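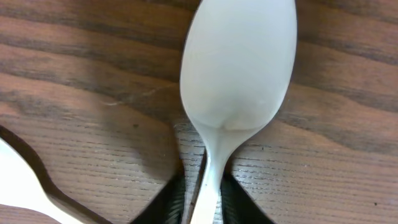

I almost skipped the Clisbridge open day. It was drizzling, my knee was acting up, and the parking lot looked full from the road. But Merle Whitcombe had been after me since May to see where her daughter works, so in I went, and I'm so glad I did!

They give you a sticker with your name on it and send you down a long hallway with coffee at the end of it (decent coffee, in real mugs). Brenda Huenchumán was leading our group. She told us the building used to store carpet, and that it's 472 feet from the front door to the loading dock, a number she has clearly said many times. I believed every foot of it by the end.

My favorite stop was the sorting table. I have a soft spot for anything to do with silverware drawers, mine being a disgrace, and they had a wooden table with two little trays side by side, one clear and one dark, and plastic picnic cutlery to go in them. Spoons and forks, mostly white, with one pale blue fork that I got weirdly attached to. The clear tray still had its little white label stuck inside. I have the same problem at home, mine never peel off in one piece.

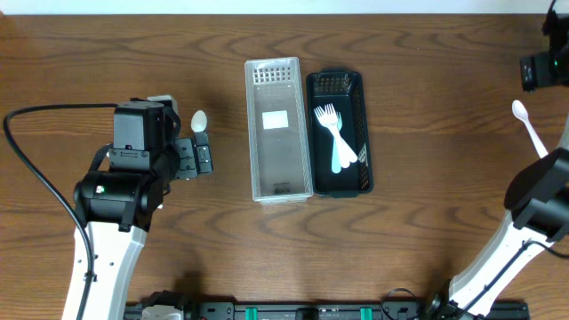
Forks in the dark tray, and a spoon held by the table.

We stood there much longer than the schedule allowed. A man next to me wanted to know why you wouldn't stack the forks neatly, all facing the same direction, and Brenda said to go home and look in his own drawer first. Fair enough. I liked the trays themselves too, with those small openings at the end so the crumbs have somewhere to go. I've been using an old shoebox lid for our picnic stuff and I think its time has come.
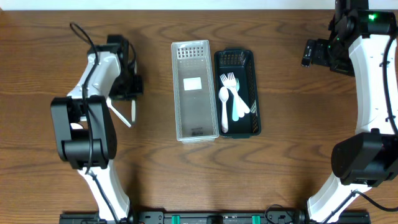 Anyway, by then we were 40 minutes behind and the next group was breathing down our necks, so we got hustled along to the packing room. Kátia Siqueira let us tape up a box each. Mine came out crooked. Hers took maybe three seconds and looked like a birthday present.

Lunch was soup and rolls, 8 dollars, cash only, so bring some if you go next year. The tomato ran out early and I got the last of the leek, no complaints there. Merle bought two jars of plum jam from the table by the exit and then left them in my car.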